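Looking after the cable cell
Bench notes from the Mesurwood workshop, revised July 2022

The cable cell does one job. It picks up a small device, holds it still, and gets a plug in or out of it without pulling anything off the table. A child of nine does this without looking. Our arm needs a morning of preparation and a good mood.

These notes cover the routine we follow before a run. They assume the arm is already bolted down and homed, and that you know where the stop button is. If you don't, go and find it now.

1. Clear the table
Take off everything the job doesn't use. Pens, mugs and hex keys all look graspable to the Pendska software, and it has no manners. Wipe the wood with a dry cloth. Spray cleaner leaves a shine that the wrist camera likes to mistake for an edge.

2. Check the backdrop
Ours is cardboard. We priced a proper matte screen from Dogar and then went back to cardboard. Press along the seams to see that the sheets are still firm, and tape any loose corner from behind. Small marks can stay, but don't add new ones halfway through a set of runs.

3. Look over the finger grip
Both fingers wear a rough black covering, and it sheds. Rub each one with your thumb. If crumbs come off, brush it with an old toothbrush and rub again. If you can see bare finger, replace the covering on both sides, even if the other one looks fine. A fresh finger paired with a worn one will turn the device in the grip every time, and you'll spend the afternoon blaming the calibration.

4. Set the side camera
Put the stand at the left of the table with the camera facing in toward the work. Tighten the clamp, then push the camera gently with one finger. If it nods, tighten it again. Loop the strap out of the arm's reach. We learned that one at full speed.

5. Lay out the cable
Plug the cable into the device and let the slack fall where it wants, in the open part of the table between the fingers. A loop or two is fine. A tight knot is a different job, and we don't offer it.

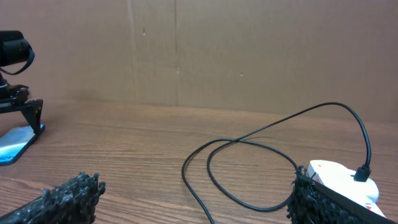 Wrist camera view, right finger against the device, cable plugged in and looped on the table.

Before you close the grip, look at where the cable runs. It can cross over itself as much as it likes, but it mustn't pass under a finger pad or hang off the front of the table. Set the grip force to 15 percent and go up in steps of 2 until the device stops sliding when you nudge it. White plastic shows every scuff, so resist the urge to start high.

6. Run it slowly
Do the first pass at the lowest speed with your hand near the stop. Watch the plug, not the arm. If the cable goes taut at any point, stop, open the grip and give it more slack.

7. Write it down
Log the grip force and the state of the finger covering. Our longest stretch on one pair of coverings is 1,069 cycles, set on the Darnance cell, and they have been unbearable about it ever since.

Spare coverings are in the drawer under the controller. Take two, and put your initials on the sheet.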